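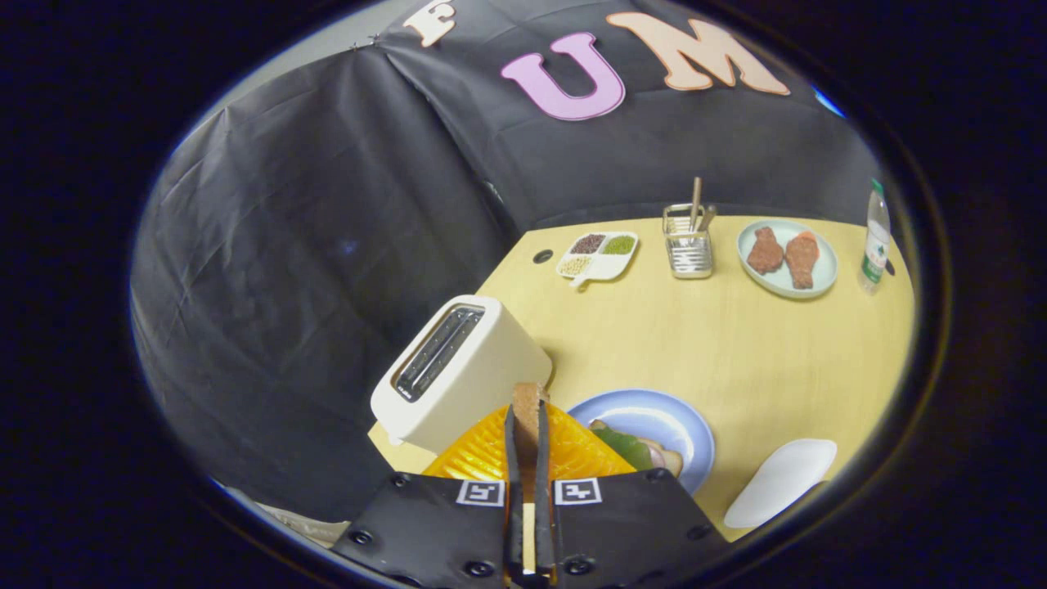 Toast, ham and lettuce, the lunch I never get tired of

I have been meaning to write about bread for months now, ever since the bakery on our corner in Elville closed its doors and left me standing on the sidewalk on a Saturday morning with an empty tote bag. I'd been going in there for 14 years. I knew which rack the seeded loaves came out on and I knew to ask for the end of the rye, and I had (I'm a little embarrassed to say) never once in all that time baked a loaf of my own that I would have served to company.

So this past winter I decided I would learn. Not sourdough, at least not yet! I have friends with jars in their refrigerators that they feed and fuss over and take along on vacation, and I love eating what comes out of those jars, but I wanted something I could start after breakfast and slice by supper. Plain sandwich bread, a little brown, a little sweet, soft enough for ham and sturdy enough for tomato.

My first loaf was a brick. I followed the recipe on the back of the flour bag to the letter, and I still think it's a perfectly fine recipe, but our kitchen in February is a cold room and I gave the dough the one hour it asked for and not a minute more. It had barely budged. I baked it anyway, being stubborn, and we had it in soup for most of a week.

The second one went the other way. I set the bowl on top of the radiator, got busy on the phone, and came back to find dough up and over the rim and heading down the side. That loaf had a great big cavern under the top crust you could have hidden an egg in. It tasted good, though, and I remember standing at the counter eating it with too much butter and thinking, well, now we're getting somewhere.

What finally helped was slowing down and looking at the dough instead of the clock. I know every bread book in the world says so, and I had read it plenty of times without really taking it in. Now I put the bowl in the oven with only the light on, and I check it when I walk by. Some days it's ready before I've finished the crossword and some days I've done two loads of laundry and written a letter to my sister first.

I also got fussier about flour. I tried a stone-ground whole wheat from Viltetti, the little mill out past the reservoir, and mixed it with regular bread flour until I found a balance we liked. I use 300 grams of the white and then whole wheat until the dough feels right under my hands, which I realize is no help to anybody trying to copy me – I'll weigh it properly one of these days and put it up here. A big spoonful of honey goes in too, and a bit of milk if there's some that needs using up.

The thing I didn't expect is how much the bread changes over the days. Fresh out of the oven it's almost too soft to cut, and I've squashed more than one by being impatient. The second day is the sandwich day. By the third it really wants to be toasted, and I have come around to thinking that toast is the best thing a homemade loaf can turn into. It goes darker than store bread, I suppose from the honey, so I've had to turn our dial down and keep an eye on things. After that whatever is left gets sliced and put in the freezer, or goes into a bread pudding if the weather is gray enough to call for one.

I'm up to 5 loaves now that I'd call a success, out of more than I care to tell you. My tins are from the hardware store and nothing special, though I do have my eye on one of the long ones with a lid that they use for those perfectly square loaves. Seems silly to want a square loaf. I want one anyway.

There's a new place supposed to be opening where the bakery was, and the sign in the window says Sarkar, with no other clue. I'm hoping for bread, but I'd be happy with good pastries and somewhere to sit down. In the meantime I've got dough in the oven with the light on and I should go take a look at it. If you have a favorite seeded loaf, please leave it in the comments – I'd like to try one before spring, and I've got a whole bag of sunflower seeds waiting.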